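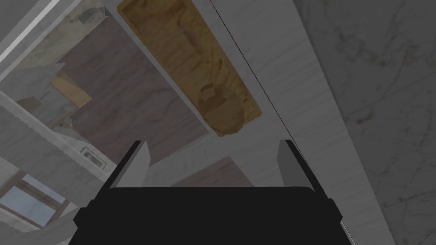

Item 3: wrist view from the Cendau simulator, kitchen layout, gripper open over the counter with the wooden board.

Product Review Group – Minutes
Tuesday meeting, started 2:00 p.m.

Chair: Loukia Sarantis
Also present: purchasing, the kitchen equipment team, software, test lab
Apologies: training

1. Minutes of the last meeting

Accepted with one correction. The Manolakis gripper pads were listed as returned. They are still in the test lab and will go back when the replacement order has been checked in.

2. Matters arising

Software has moved the old pick-and-place logs to the shared drive. Purchasing has not yet heard from Skanitz about the late invoice and will call again this week.

The lab asked whether the bench booking sheet could be kept in one place. Agreed that the copy on the lab door is the one that counts.

3. Cendau simulation package

The group is reviewing Cendau, the kitchen simulation package sold by Clondivau, for use in planning counter-top handling tasks before they are tried on the bench arm. The trial license runs to the end of August.

Software reported on the trial so far. Installation took one morning. The package comes with ready-made kitchens and a choice of arms and grippers. A wrist camera can be switched on for any of the arms, and the group looked at a still from it on the meeting room screen. The kitchen in the still has a pale marble counter, dark wood flooring and a gray marble panel to the right.

The kitchen equipment team liked having a carved board on the counter in place of a plain block. The recess has an uneven outline, with a rounded hollow toward the near end, and they said that is closer to the serving boards customers ask about. They want to know how well the collision shape follows the carving. If the software treats the board as a solid slab, a finger could never reach into the recess and the results would be of little use to them. Software did not have the answer and will put the question to Clondivau.

The test lab raised the view from the wrist. The gripper body takes up a good part of the bottom of the picture, and with the fingers spread the counter and floor show between them. The lab said this is useful for checking approach angles but asked whether the camera mount can be moved. Software said the mount position is a setting in the arm file and can be edited, though the change has to be made again after each update. The lab thought that would be a nuisance over a long project.

There was some discussion of surfaces. Marble with gray veining may be hard on the group's current board detector, which was trained on plain counters. Software would like to run the detector on the marble kitchen as supplied and then on a plain version of the same room. The chair agreed, provided it does not hold up the collision question.

Price: Clondivau has quoted $3,000 for a one-year license with 2 seats. Extra seats are priced separately and purchasing has asked for the figure in writing. Support is by email only at this level. The kitchen equipment team asked if a shorter term was on offer. Purchasing said 6 months had been mentioned on the phone – nothing on paper yet.

The chair asked whether the Skanitz package should still be considered. Software said Skanitz has better reporting but fewer kitchens, and the group would have to build its own counters and boards. Left open until the Cendau answers are in.

Decision: no purchase today. Trial to continue.

Actions
Software – write to Clondivau about the collision shape of the carved board and whether camera mount settings can be kept through updates.
Software – run the board detector on marble and plain counters.
Purchasing – get written prices for extra seats and the shorter term.
Kitchen equipment team – send software the outline drawings for the serving boards.

4. Bench arm maintenance

The lab will replace the cable guide on the bench arm. No bookings will be taken while the work is going on. The arm must be homed and the pad wear noted before the first job afterward.

5. Any other business

The kitchen equipment team asked for a second monitor in the review room. Purchasing will check what is in storage.

6. Next meeting

Same room, 2:00 p.m. The Cendau quote and the detector results will be taken first.

Meeting closed at 3:00 p.m.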